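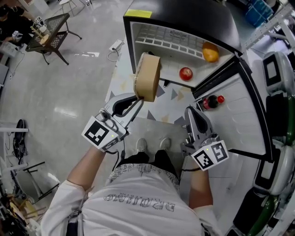 Working at the fridge with a pair of hand-held grippers, Greso open day.

On 20 September 2019 I attended the open day held by Greso at its Stastorham workshop. Visitors were admitted in small groups, and ours was received by Chukwuemeka Omoregie, who leads the household tasks program.

The fridge station held my attention longest. The operator carries one gripper in each hand, and the marker cubes allow the movement of each to be recorded. Mr. Omoregie stated that the team had collected 3,511 recordings since May – up to 286 in one day.

Questions were taken at the end. Mine concerned eggs, which have not yet been attempted.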